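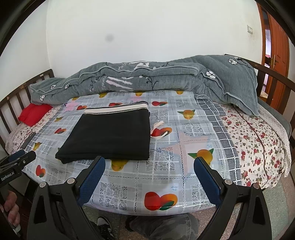
16/04/2018

Laundry day, part two. Part one was yesterday and consisted of me moving everything from the line to the chair, which I count as progress and Saron counts as relocating the problem.

So today I folded. I did it on the bed in the back room, the one Saron's mum made up before she went home, and which neither of us has had the nerve to strip. She put clear plastic over the tablecloth (it is a tablecloth, I'll go to my grave saying so, there are pears on it) and put the whole arrangement on top of the mattress to keep the dust off. It crackles when you lean on it. Every time I put a shirt down it sounds like someone opening a packet of biscuits, and the dog comes in from the hall to see if he's missed out.

Still, it's a good surface. Nothing snags and you can slide a finished pile along to make room for the next one. The drawback is that the pile will also slide along by itself if you've folded it with any confidence. I lost a stack of tea towels down the side before I got the idea and started keeping everything to the middle.

The black thing with the stripy waistband took me three goes. Saron bought it at Windo when they were closing down the Flustwood shop and she swears by it. It's very plain and very black apart from the cream and black band at the top, and that band has opinions. Fold it in half and the band wants to spring open. Fold it in thirds and you get a sort of wedge, fat at one end, that nothing will sit on. In the end I smoothed the band out flat, tucked the rest in behind it and walked away before it could change its mind. It came out a bit wider at the bottom than the top. So have I, this year, and no one has refolded me.

Then there's the white cord. I've been finding drawstrings all week. One came out of my grey trackies in the wash and I spent a good part of last night trying to feed it back through with a safety pin, in front of the television, saying things. Hatsue Hamada from next door told me you're meant to tie a knot in both ends before they go in the machine. She told me this over the fence, after the fact, with a colander in her hand. I said I'd remember that. I will not remember that.

The comforter I didn't fold at all. I got hold of one end, thought about it, and shoved the lot up to the back of the bed in a long sausage. It's the grey one with the little white flowers and it's too big for the cupboard, too warm for now and too nice for the dog, so it lives wherever it was last pushed. Come June I'll be glad of it. The red cushion has gone in underneath somewhere near the slats and can stay there. I've never liked it. It was a present from Jerico when he moved out, along with a rice cooker that trips the switch, and I have my suspicions about his motives in both cases.

What struck me, standing there with an armful of socks, is that nothing on that bed has ever met anything else on it. Pears and peaches on the cloth, flowers on the comforter, a cream sheet with small red flowers and leaves, and then a strip of grey check going off at an angle as if it's leaving. Saron says her mum does it on purpose and that plain bedding makes a room look like a motel. I said I'd quite like to stay in a motel. That went over about as well as you'd think.

Socks: 36, which is even, but not 18 pairs. I have six that belong to nobody in this house. I put them in the bag with last month's and have stopped asking questions.

Other business. The Onishi people rang about the washing machine and they can come between 8 and 6, which is a day and not a time. I asked whether they could narrow it down and the man said he'd make a note. The call-out is 60 dollars before he so much as looks at it. It's only the spin cycle, and I have half a mind to leave it be and let the wind do the job, as it's been doing for free. But then it rained on the sheets twice last week, and I had towels over every door in the place, and Saron walked into a wet one in the dark on her way to the loo. She has been in favour of the repairman ever since.

Pile for the op shop: one jumper with the neck gone, two of my shirts that shrank (they shrank), a pillowcase with no partner. I've put it all by the front door, where it'll stay until somebody trips over it too.

Dinner was soup. Saron came in while it was heating, had a look in the back room and said it was very nice, all that folding. Then she took the black thing off the bed, shook it out and put it on.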